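Green Table Love

I have been on a tear this month with the workroom, and I am so happy with it that I have to write it down before the clutter comes back (it always comes back!). The big win is the green table. I kept it bare for a whole weekend just to see how it felt, and oh, it felt wonderful. All that bright green, and room for both elbows!

My old system was one giant bin that I called Brustau, after a town in a story my grandmother used to tell where everything lost ends up. Tape went into Brustau, glue went into Brustau, and I bought more tape. When I finally tipped it out on Monday I found 14 rolls. Fourteen! I gave nine of them to the school down the street and they were thrilled.

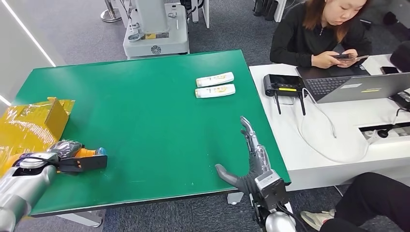 My new rule is that a thing only gets to be on the table while I'm using it. Bottles get sorted by what I reach for, so cleaning stuff goes on the low shelf and anything sticky goes up high on a tray. I lay bottles on their sides when I'm sorting because I knock over everything that stands up, and I can read the labels better that way too. Small boxes I keep, always, even the ugly ones. A good box with a flap is worth its weight in gold the week before the holidays.

Oh, and the scuffs! I used to fuss over every mark on a tabletop and now I just wipe it down with warm water and a drop of dish soap and get on with my evening. It's a work table, it's allowed to look like one.

Next up is the drawer under the window, which has three broken staplers in it and a lot of string. I'm weirdly excited. If you have a good way to store string, please leave it in the comments, I will try every single one!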